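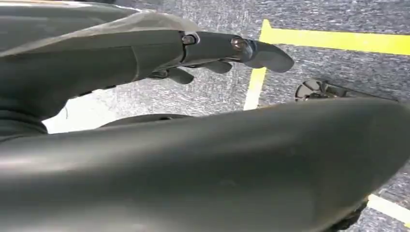 Last modified: October, revision 2

4.2 Comparing the hand and the gripper

So this is the section where I get to talk about the part of the project I enjoyed most, which was putting two very different end effectors through the same chores and seeing which one made me swear less. The first is the Flonix hand, with jointed fingers and a wrist camera looking out over the knuckles. The second is the Orbridge gripper, a much simpler thing made from angular transparent plastic pieces. Both ran under the Kovent controller with the same gains (I know, I know - more on that in 4.4).

I went in rooting for the hand. It's a lovely piece of hardware, and pointing with the index finger while the others stay curled is a pose it gets right every time. My trouble was with the view. In Figure 1 the hand takes up the upper left and the robot's own gray casing fills most of the lower half, so what's left for the vision code is a slice of speckled carpet and a corner of yellow tape. We masked out the casing by hand for the first batch and then let Rónán Mac an tSaoi's script do it for the rest, which saved my eyes and probably my marriage.

Figure 1. Wrist camera view past the extended index finger, with the yellow floor tape beyond it.

The gripper trials were a tabletop job. Parts sit in a divided cardboard tray, and the arm has to bring a corded tool over a given cell and hold it there while the controller logs the pose. We collected 1453 attempts across both end effectors, and I threw out 387 of them, mostly for bad time stamps on my side. Please don't read the discards as failures of either device! 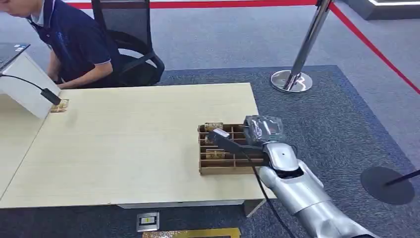

What I hadn't planned for was how much the cable matters. A cord hanging off a tool pulls on it, the pull changes as the arm moves, and a controller tuned with nothing in the grip has no idea any of this is going on. With the gripper I could add a fixed offset and mostly forget about it. With the hand, the tool would creep between the fingers and the offset went stale before the run was over. Mokgethi's calibration routine helped once we ran it every 100 attempts, though it's slow and I got through a lot of coffee waiting for it.

For tray work, then, I'd pick the gripper. The hand stays on for the pointing tasks in Section 5, where its camera masks carry over unchanged.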